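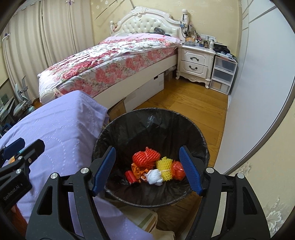

Goalie gloves losing grip after a month - is it me or the gloves?
Posted in Soccer Gear Help, 19th January

Hi all, first post so be gentle! My daughter moved into goal this season with her club, Jallthorpe, and I bought her what I thought were decent gloves (Lindeck, the ones with the blue strap, size 4). They were wonderful for the first few games and I felt very pleased with myself. Now the palms feel slick and kind of dusty, and she says the ball squirts right out of her hands on anything hit hard.

She trains twice a week on turf and plays one game, also on turf. After practice the gloves go in her bag and usually stay there until the next practice, which I already suspect I'm going to get yelled at for. I haven't washed them because the tag had come off before I read it, and a dad on the sideline told me washing ruins the foam. The store guy said she should have two pairs, but of course he would say that, he sells gloves.

So are these gloves dead, or can I bring them back? And if I do have to buy another pair, should I spend more or less? I don't want her embarrassed out there but I also don't want to buy new ones every month.
Lindiwe Mokoena

KeeperMom924
Not dead! Wash them tonight. The sideline dad is wrong, sorry to him. Dirt and dried sweat sit in the latex and that's the dusty feeling you're describing.

What I do, and I've got two keepers so I do this a lot: lukewarm water in the bathroom sink, put the gloves on like you're about to play, and rub the palms together gently under the tap until the water stops running brown. I use a little glove wash but a tiny squirt of baby shampoo has been fine for us too. Rinse until there are no bubbles left. Then press the water out - press, don't wring, I tore a thumb seam on a nearly new pair by wringing and I'm still mad about it. Hang them somewhere shady with air moving. No dryer, no radiator, no dashboard of the car. They'll feel stiff if they dry all the way out, so dampen the palms again before she plays.

That last part matters more than people think. Most latex palms want to be a little wet. My older one carries a water bottle to the goal and wets her palms before kickoff and again at the half, and it's a huge difference. Try that before you spend a dime.

And yes, get them out of the bag. Ours live on a hook by the back door, and the whole house smells better for it.

rob_in_goal
buy cheap ones, turf eats everything. I had Engelbrechts that cost a fortune and the palms were shredded in 11 games. now I get whatever is on sale

Standstead Coach
I coach keepers, mostly ages 9 to 14, and I'd say rob is half right. Soft match latex grips beautifully and wears out fast, and turf speeds that up a lot. For a kid training twice a week I like one tougher pair for practice, with a harder palm, and keeping the nicer pair for games. So I'm afraid I agree with the store guy. Her Lindecks can become the practice pair once they're washed and you can put the money toward game gloves later in the season.

Have a look at how she gets up off the ground, too. Lots of young keepers plant their palms flat and push, and on turf that's like rubbing the latex on sandpaper. I have mine get up off their fists, or off the ball if they've caught it. It takes a few weeks of nagging. If the foam on the heel of the hand is more worn than the fingers, she's a palm pusher.

Small flakes and a bit of pitting are normal and don't hurt the grip much. When you can see the backing through the latex, that's when I'd retire them.

One more thing, check the size. If there's a lot of empty finger at the end the glove twists when a hard shot hits it, and that feels to a kid exactly like bad grip. You want a little room past the fingertips and no more.

Lindiwe Mokoena
Thank you all so much! Washed them just now and the water was disgusting, I had to change it over and over. They're hanging in the laundry room. I looked at the heels of the palms and yep, we have a palm pusher. I'll let her coach do the nagging on that one, she's sick of hearing it from me already. Will report back after the next game.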